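Rulgate libera Viva 2, su planificador para celdas de dos brazos

Redacción. Octubre

Rulgate ha publicado esta mañana la versión 2 de Viva, el software de planificación que usa en sus celdas de clasificación de piezas pequeñas. Código abierto, descarga ya disponible en el repositorio de la empresa. La novedad gorda: percepción y planificación dejan de ir en procesos separados y comparten un único modelo de la mesa, con cintas, cubetas y brazos en la misma referencia.

Hasta ahora cada brazo pedía su trayectoria por su cuenta y un árbitro decidía quién pasaba primero. Funcionaba, pero con esperas. Viva 2 planifica los dos a la vez y reserva volúmenes de espacio por tramos de tiempo. Si una pieza cambia de sitio, se recalcula solo el tramo afectado y el resto del plan sigue en pie.

Según las notas de la versión, en las pruebas internas se hicieron 2703 ciclos de recogida y depósito, con 11 paradas por conflicto entre brazos. La versión anterior, con el mismo juego de piezas, paraba bastante mas, aunque Rulgate no da la cifra. 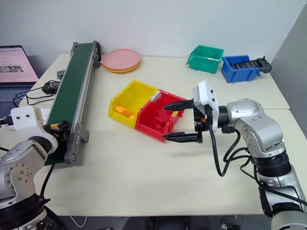
¿Hace falta cambiar de controlador para instalarlo? Basta con actualizar el firmware del que ya se tenga, siempre que admita consignas de posición en tiempo real; los modelos que solo aceptan programas cargados de antemano quedan fuera por ahora.

La parte de visión también cambia. El clasificador por color viene de Bang, la biblioteca que la casa mantenía aparte y que ahora se integra en el paquete. Asigna cada bloque a una cubeta por tono y, cuando duda, no fuerza la decisión: marca la pieza como pendiente y pide otra toma desde un ángulo distinto. El umbral se ajusta en un fichero de configuración, sin recompilar. Calibración cámara-brazo incluida, con un asistente que tarda unos 619 segundos de principio a fin. Largo, pero se hace una vez.

Primer usuario externo: Plastotier, fabricante de piezas inyectadas, que lo probará en una línea de separación de retales por color. Empiezan con una sola celda. De plazos para el resto de la planta, nada todavía.

Quedan cosas por pulir. El simulador no reproduce bien los cables externos de los brazos, y el equipo recomienda dejar un margen extra en las articulaciones de la muñeca. Tampoco hay soporte para cintas con velocidad variable; esta previsto para la siguiente revisión. La documentación, de momento, solo en inglés. Los ficheros de configuración de la versión anterior se convierten con una herramienta incluida en la descarga, salvo los de pinzas a medida, que hay que reescribir a mano.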